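Been meaning to write this down since the weekend, so bear with me, it's a bit of a ramble. It's about learning to read my grandmother's letters, and why I wish I'd started 14 years ago.

She wrote to her cousin Līga Grigaitė every fortnight from a village outside Dolthorpe, in pencil, in tiny slanting handwriting, on whatever paper was in the drawer (seed catalogues, mostly!). We found 30 of them in a biscuit tin.

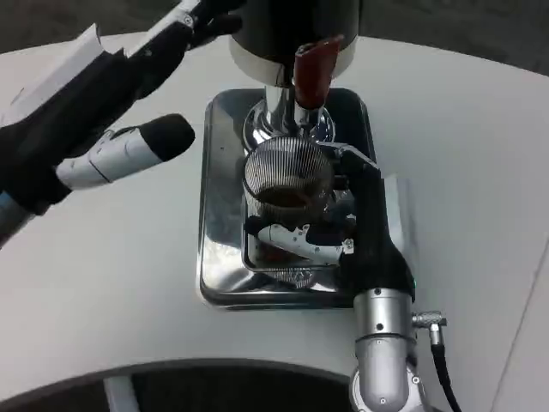 The first one took me a whole evening and I got as far as the weather. She never crossed a t in her life, and she ran her words together whenever she was cross, so you can tell her mood before you can read a thing.

My lovely neighbour Ojārs Baranauskienė has been helping with the bits that aren't in English. We do 2 letters at a sitting, with plenty of stopping to argue over a single word.

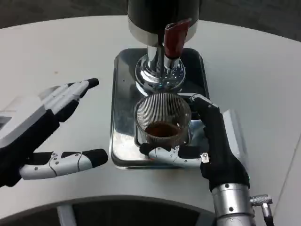 A clear ribbed glass on the drip tray.

Last night's was all about a hen called Duchess and a row over a borrowed ladder, and I laughed until I had to put it down. She never told us any of this!
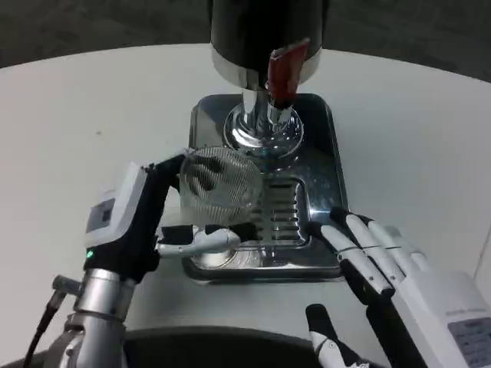

If you've got old letters in the family, do ask someone to read them with you while you can. And if anybody knows how to flatten very old folds without cracking the paper, I'd be so grateful, the one from May is nearly in two pieces.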